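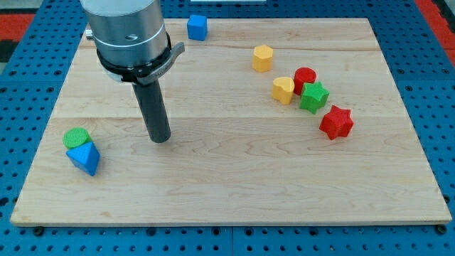

Progress report to Barredo, 10/01/2021
Prepared by Arnel Layug, Endik toy workshop

Work on the block sets continued through the quarter. The shapes now include a cube and a hexagonal prism, and we are keeping the textured surface on all of them because the children at Gurkutholm found the smooth ones hard to hold. Blue and yellow stay in the color range.

We have printed 882 blocks toward the 1,000 due in this phase. Dindo Yap rejected one batch of prisms for rough bottoms and it was printed again at our cost. The maple boards are glued up from planks, and Jerome Mangubat is sanding the last 4.

Spending to date is $3,000, all on filament, maple and glue. Receipts are with Noel Rivera.

One item is late. The cloth bags from Trodness have not arrived, so no sets have been packed. If they do not come this month we will buy plain cardboard boxes locally and send you the price first.

Delivery to Gurkutholm is still planned for May. Noel Bañez will confirm the room there and send the address.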